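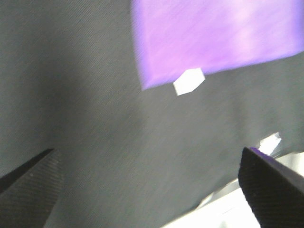

Purple sheet, mid-blur.

Thread on how Inna Chornovol got from choir rehearsals to her first album, for anyone who only knows the single.

1/ She grew up singing alto and didn't write a song until she was 21. Her first demos were voice and a borrowed keyboard. She posted four of them under the name Harasym and got 43 plays in the first month.

2/ One of those plays was Hnat Hnatiuk, who was booking support acts for Vumow at the time. He offered her a 15 minute slot. She only had three finished songs, so she did one twice at different speeds.

3/ The slow version is the one that ended up on the record. Radymyr Melnychuk plays bass on it. The fast one was a B-side and is hard to find now.

4/ The album, Flameck, was recorded in November. They cut nearly 40 takes of the closing track and used the second.

5/ She kept her day job until the tour with Vumow was confirmed. Her parents came to the first night and sat at the back.

6/ Start with track two, then the closer. Lyrics are in the booklet but not online yet. I'll add the tour dates when I have the full list.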